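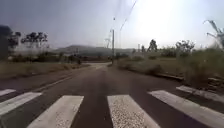 Zebra crossing, looking up the road.

Tyre pressure on the Mowat, continued. I had been running 29 psi in the rear and 27 in the front since the spring, on the grounds that those were the figures printed in the handbook. The handbook assumes the original tyres. Mine are a slightly wider Potora pair, fitted in May, and the wider casing holds the same load at a lower pressure.

The method was simple. I rode the same loop each morning before seven, with the same bag, and changed one tyre at a time. Pressures were set cold with a dial gauge, then read again on return. The rear gained two psi on most mornings. I logged the distance and the air temperature, and made a note of any squirm in corners.

Lower pressure helped on rough asphalt and cost very little on the smooth parts. Below a certain point the front began to feel vague when braking, and I stopped there. Worn road paint is a separate matter - it is slippery in rain at any pressure, and I keep the bike upright over it. 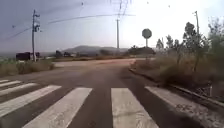
Vilja Hirvonen wrote to say that my dial gauge is probably the weak link, as hers read two psi low after a winter in the shed, and that I should check it against a second one before trusting any of these figures.

I have ordered a digital gauge and will repeat the rear readings with both. The valve cores are due for replacement too, and I will do those first.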